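FOR IMMEDIATE RELEASE

Kuswood Plaza to Open to the Public in April

Prarkholm, Office of Grounds and Public Spaces

PRARKHOLM - The Office of Grounds and Public Spaces announces that Kuswood Plaza, the large paved area on the west side of the Prarkholm campus, will open for general public use in April. The plaza has until now been reserved for campus staff and for scheduled deliveries. Under the new arrangement, residents of Prarkholm and neighboring Claltorton will be able to walk, cycle and gather there every day from 7 a.m. until 9 p.m. without a permit.

The decision follows a review of outdoor space carried out by the Office over the past two years. The review received 2393 written replies from residents, campus staff and local clubs. The most frequent request was for a level, open place that could be used in all seasons and that did not need to be booked in advance. Kuswood Plaza was named more often than any other site.
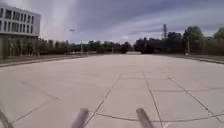 No new construction is planned before opening. The Office has chosen to keep the plaza as an open paved surface, without fixed seating or kiosks in its central area, so that it can serve a range of uses. Skating clubs, walking groups and schools all asked for uninterrupted ground, and the concrete slabs are well suited to that purpose. Benches may be considered for the edges at a later date, following a year of public use.

Maintenance work has been limited to the surface itself. The joints between the slabs were inspected and will be resealed where needed. The paving will be washed once before opening and twice a year after that. Older painted markings on the pavement will not be repainted, with the exception of lines still needed to guide service vehicles. Visitors are asked to keep clear of those vehicles, which will continue to have access before 9 a.m.

The grass strips and planted areas along the edges remain under the care of the campus grounds crew. Mowing will follow the present schedule. Visitors are asked to stay off newly seeded ground and to leave young plants undisturbed. Dogs are welcome on a leash. Waste must be carried out or placed in the bins at the campus entrance.

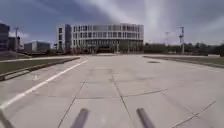 Kuswood Plaza, looking across the concrete paving toward the office building at its far end.

Entry to the plaza will be free. The office buildings beside it will stay closed to the general public, and their entrances must be kept clear at all times. Restrooms will be available in the visitor center during its regular hours. Parking on the plaza is not allowed. Visitors arriving by car should use the Claltorton Road lot and follow the marked footpath.

Events

The Office will accept requests for organized events starting in April. Groups of ordinary size need only send written notice. Events expected to draw larger numbers will require a permit, and attendance at any one event will be limited to 3000 people. For events held after dark, the limit is 2000. Organizers must supply their own power and must remove all equipment by the end of the day. 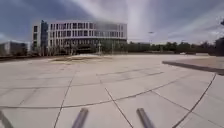
Amplified sound will be allowed on weekends only, between 11 a.m. and 6 p.m. This rule was set in response to comments from people who work in the nearby buildings and from households on the Claltorton side. Open flames, including grills and fire bowls, are not allowed on the concrete. Tents and canopies may be used if they are held down with weights. Stakes, anchors and drilled fixings of any kind are prohibited, as they damage the slabs and the joint seals between them.

Chalk drawing is permitted. Paint and adhesive tape are not. Sports clubs that need to mark out courts or courses may use cones or flat rubber markers, and should contact the Office if they plan to return to the same spot on a regular basis.

The first public event on the plaza will be a morning walk organized with the town of Claltorton. It will be followed by an outdoor market for growers and makers from the local area. Stallholders who wish to take part should apply in writing. Space will be assigned in the order in which applications are received - no fee will be charged for the first market.
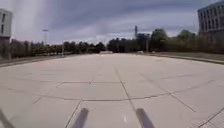

Trees and grass border the open paving at Kuswood Plaza.

Weather and Safety

The plaza is an exposed site, and visitors should dress for wind and rain. The Office may close all or part of the paving during ice, high winds or lightning. Closures will be posted at the campus entrance and on the Prarkholm public notice page. The curbs along the edges of the paving are raised, and visitors with limited mobility or with strollers are advised to enter by the footpath from the Claltorton Road lot, where the ground is level.

Bicycles and skateboards may be used at a moderate speed. Riders must give way to people on foot. Motorized scooters must be walked across the plaza during events.

The Office will review the arrangement after the first full year and will publish its findings. Comments from the public are welcome throughout that period and may be left at the visitor center or sent by mail. A copy of the full rules of use will be available in print at the Prarkholm and Claltorton town libraries before opening day.

About the Office of Grounds and Public Spaces

The Office of Grounds and Public Spaces is responsible for the care of paved areas, lawns, trees and footpaths on the Prarkholm campus. It also reviews requests for outdoor events and works with neighboring towns on shared routes and access.

Media inquiries should be directed to the Office of Grounds and Public Spaces, Prarkholm. Requests for site visits before opening day should be made in writing at least one week ahead.

###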